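"A camisa é o meu pesadelo": uma conversa sobre robôs que tentam arrumar o quarto

29 de setembro de 2023

Fui à Skernlow com uma pergunta bem egoísta na cabeça: quanto tempo falta para eu nunca mais pendurar roupa? Quem me recebeu foi a engenheira que coordena os testes de tarefas domésticas. Ela pediu para não ter o nome publicado e riu antes de eu terminar a frase. "Pode guardar os cabides", disse. "Quer dizer, guarde num lugar fácil, você ainda vai precisar deles."
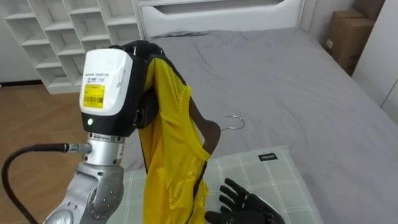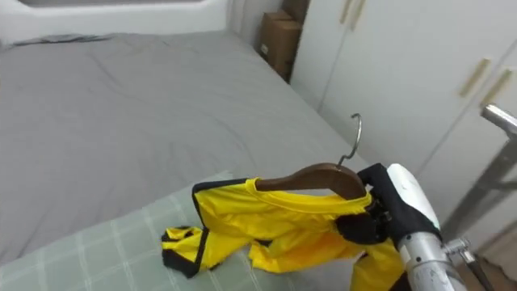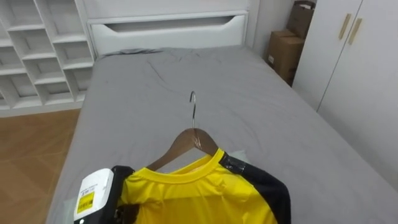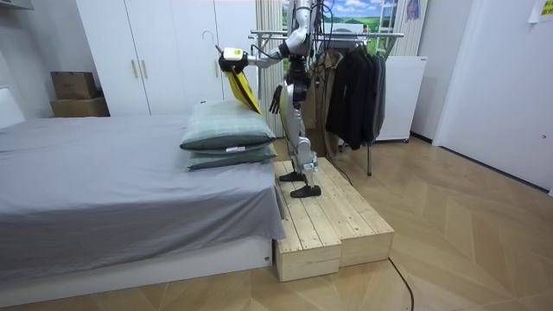 Camisa, cabide e cama no quarto de testes da Skernlow.

Ela trabalha com isso há 7 anos. Começou na Trangate, numa linha de embalagem, onde as caixas chegavam sempre do mesmo lado e sempre do mesmo tamanho, e conta que passou os primeiros meses no emprego novo com saudade das caixas. "Uma caixa tem seis faces e fica quieta. Uma camisa não tem forma nenhuma até alguém segurar, e quando você segura ela muda de ideia. A camisa é o meu pesadelo, pode escrever aí."

Escrevi, claro. E perguntei o que é que dá tanto trabalho, porque para mim pendurar uma camisa é aquela coisa que faço falando ao telefone. Ela me devolveu a pergunta: com que mão eu pego o cabide? Por qual ponta? Enfio primeiro o lado esquerdo ou o direito? Fiquei lá parada, mexendo as mãos no ar feito boba, e não soube responder.

"Pois é. Você sente o tecido puxar e corrige. A máquina precisa descobrir que o tecido puxou, decidir se isso é ruim e só então fazer alguma coisa." Tecido fino e brilhante é pior, segundo ela, escorrega e engana as câmeras com os reflexos. Malha grossa de algodão ela adora. Jeans, nem me deixou falar: "Jeans é pesado, é outra conversa."

Quis saber de números, e ela foi buscar um caderno (de papel!) na outra sala. Em junho, a equipe fez 521 tentativas de colocar uma peça no cabide e levar ao lugar. Deram certo do começo ao fim, sem ninguém encostar em nada, 200. Achei bastante. Ela fez cara de quem mordeu limão. "Você compraria uma máquina de lavar que lava menos da metade das vezes? Eu não. Para pesquisa é bonito, para a sua casa é um desastre."

E a velocidade? Mais limão. Uma boa tentativa leva 2 minutos, e isso com a peça já separada, sem pilha, sem meia perdida no meio, sem gato. Perguntei do gato e ela disse que do gato eles nem falam ainda.

O que me surpreendeu foi a lista do que já vai bem. Recolher objetos rígidos do chão, levar um copo de um lado para o outro, abrir uma gaveta que o robô conhece. Na parte de loja, ela está mais animada. A Ekinci, que vende roupa de cama, pediu um estudo sobre reposição de prateleiras, e ali o produto vem dobrado, embalado e com etiqueta virada para a frente. "Loja é um meio-termo. Tem gente passando, tem bagunça, mas a mercadoria ajuda. Se você me perguntar onde vai ver isso primeiro, eu aposto no corredor da loja, de madrugada, e bem depois no seu quarto."

Contei que tinha visto um vídeo em que um robô dobrava uma toalha lindamente. Ela suspirou – acho que todo mundo conta isso para ela. Disse que acredita no vídeo, que já fez vídeos parecidos e que a pergunta certa é sempre a mesma: e a toalha seguinte? E se estiver do avesso, embolada, com a luz de outra janela? Um colega dela na Dusbridge mantém na parede uma folha com as falhas mais esquisitas do mês, e a campeã até agora é um robô que pendurou com todo o cuidado um cabide sem nada.

Também falamos de dinheiro, mas aí ela ficou mais discreta. Não quis dar preço. Disse só que hoje sairia mais barato pagar alguém muito bem para cuidar das suas camisas, e que essa pessoa ainda faria o café.

Então para que insistir? A voz dela mudou um pouco. Falou da mãe, que tem artrose nas mãos e há um bom tempo só usa roupa que não precisa de cabide nem de botão. "Para você é preguiça, desculpa falar. Para ela, alguém que pendure um casaco às oito da noite faz diferença. Pode ser devagar. Ela não tem pressa nenhuma."

Pedi um prazo mesmo assim, sou teimosa. Ela pensou, olhou para o caderno e recusou. Aceita apostar em tarefas, nunca em anos. A próxima na fila é trocar fronha, e quando perguntei se era mais fácil do que camisa ela já estava me acompanhando até a porta. "Você já tentou trocar uma fronha com uma mão só? Tente hoje à noite e me escreva."

Tentei. Levei uma eternidade e o travesseiro foi parar no chão.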